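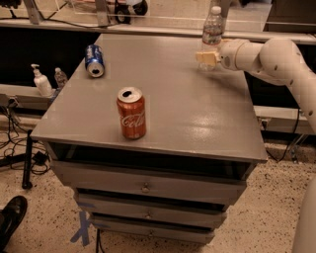

Re: [isthorpe-menders] Grey paint, drawer knobs and things that leave rings

January 14, 2024, by Zachary Kennedy
Last updated: July 2024

mossybench wrote:
> Hello all, first message from me so please be gentle. I've been
> given a small chest with three drawers and a gap above them where
> I suppose a fourth one used to go. It's a sort of tea colour and
> very tired. I'd like to paint it grey and stand it next to the
> sofa for drinks, but my sister painted hers last summer and every
> mug and can has left a ring on it, and the drawers stick as well.
>
> Zachary, I think you said at the last swap evening that you'd done
> a grey one. What did you use on the top, and would you do it the
> same way again? Also do I need to take the knobs off? They've been
> painted over at least once and I can't find the screws.

Hello mossybench, and welcome! Please don't worry about first messages, mine was a question about glue that had been answered the day before, and everyone was very kind about it.

Yes, I've done a grey one, and it sounds like a cousin of yours: flat square top, an open space under the top, then three drawers one above another with a small round knob in the middle of each. I've grown very fond of it. It took me far longer than it should have, mostly through my own impatience, so I'll go through what I did and you can skip the parts where I went wrong.

Knobs first, as it's the bit I feel strongly about. Do take them off. I know it's a nuisance when they're clogged up, but if you pull the drawer right out and look at the back of the front panel you will very probably find the screw head there, under a blob of old paint. Scrape round it with something thin, get the slot clean, and it usually gives. Mine are metal and I left them as metal, so they went in a jar of warm soapy water for the evening and then had a good going over with an old toothbrush. If one of yours won't budge, leave it a day and come back to it in a better mood. I sheared a screw on the middle drawer by being cross with it, and drilling out the stump cost me most of an afternoon.

Mark your drawers before you do anything else! Pencil a number on the underside of each and the same number inside the carcass. They look identical on the bench and they are not, and I had the top and bottom ones swapped for weeks and went about telling people that the runners were warped.

For the paint, I used the Zineck primer in the tall tin, one coat all over and a second on the top, and then Mondico furniture paint in shade 329. On the card it looks quite bluish and a little chilly, but over a whole cabinet it settles down to a plain, friendly grey that goes with more or less anything. It has a fair bit of shine on the flat, and in strong light you do get a bright patch across the top. I like that. If you'd prefer something quieter, they do the same shade in a flatter finish, though I've found the flatter ones show fingermarks more and I wouldn't choose one for the top of a thing that's going to have drinks on it.

Rub down between coats. I used 400 paper, worn nearly smooth, with a drop of water, and wiped it all off with a damp cloth afterwards. It's dull work but you can feel the difference with your hand, and on a wide flat top every bit of dust you leave behind will be there to greet you each morning. The tin says you can recoat the same day. I leave it 16 hours, which in practice means I paint after tea and look at it again the next day when I've had breakfast.

Now, rings. I think your sister's trouble is much more likely to be timing than paint. Touch dry is a long way from hard, and a cold can stood on a top that's only touch dry will press its rim into it and hold a little circle of damp there for as long as you leave it. I did exactly the same on a bedside table years ago and blamed the tin. With the grey one I made myself wait 21 days before anything at all was allowed on the top, and that was hard going, because a new flat surface in my house attracts post, keys and half-finished crosswords like nothing else. Keep the room reasonably warm while you're waiting. If you do it in the shed in January I would add another week and not trust it even then.
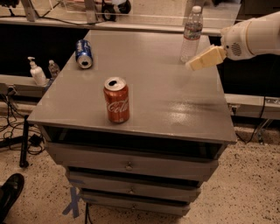 The grey cabinet from the front, with the Coca-Cola can nearest, the Pepsi on its side and the water bottle on the back corner.

Some of you will remember I wrote to the list in July asking whether I ought to put wax over the top, and had replies in every direction. In the end I did, very thinly, with the clear one from Shih (the shop behind the Isthorpe bus depot, not the market stall, which has closed). Two goes with a soft cloth, left overnight, then buffed until my arm gave up. I can't swear to you that the wax is what does it, but spills sit up in beads long enough for me to find a cloth, and that's good enough for me. I do it again when I remember. If you go that way, please wait until the paint is properly hard, and don't put it on in dollops in the corners as I did at first, where it goes white and crumbly.

A word about cans in particular, as you mentioned them. A mug is easy, you put a mat under it and there's an end of it. People don't think of a can as needing a mat, and they will set one down anywhere. An open one with a mouthful left in it is the worst of the lot, and if it gets knocked on its side whatever was in there comes out across your nice top, and cola is surprisingly sticky stuff once it's dried. Plain warm water and a bit of washing-up liquid will shift it. Please don't reach for the kitchen spray with bleach in it, at least not on Mondico paint. Water bottles with a screw cap are a great deal more forgiving and I would hand them out to all visitors if I thought I could get away with it.

As for sticking drawers, don't paint the runners and don't paint the sides. Only the fronts, and just round the edge by the width of your finger. Paint has more thickness to it than you'd think, and two coats of primer plus two of colour on both faces will use up every bit of slack you had. If your sister's are already painted she can sand the sides back and rub a candle end along them. You want a thin dark gap showing between one drawer front and the next when they're all shut. If you can't see a gap before you start, you certainly won't have one when you've finished, so have a little off the edges first.

The open space above the drawers I would leave open, I really would. I spent a long time wondering whether to make a drawer for mine, got as far as measuring up and pricing the bits, and then used the gap for newspapers while I was deciding and never looked back. It's very handy to have somewhere to slide a tray. Do paint the inside a fair way back though, further than you think, as you can see into it when you're sitting down. I only did the first few inches to begin with and had to lie on my side on the carpet with a bent brush to put it right.

Would I do it the same way again? Very nearly. I'd buy a better brush for the top, or a small foam roller, and I would paint the drawer fronts lying flat on their backs so they don't run. I had a long drip down the bottom one which I didn't spot until it was dry, and I'm afraid I turned that into quite a dip with the sandpaper. And I would do the whole thing in warmer weather with the window open. The whole job wanted roughly a weekend of real work, spread over far too many evenings.

I've still got nearly half a tin of the 329, lid well hammered down, and you're very welcome to it if you can collect, or I can bring it along to the next swap evening. It should be plenty for a three-drawer chest if you're careful. I haven't any of the primer left, I used the last of it on a stool.

Do tell us what you find under the tea colour when you get the first layer off! And if anybody else on the list has used the flatter Mondico on a top that gets proper daily use, I'd like to hear how it has worn, as I've a shelf in mind for the spring and I keep changing my mind about it.

All best,
Zachary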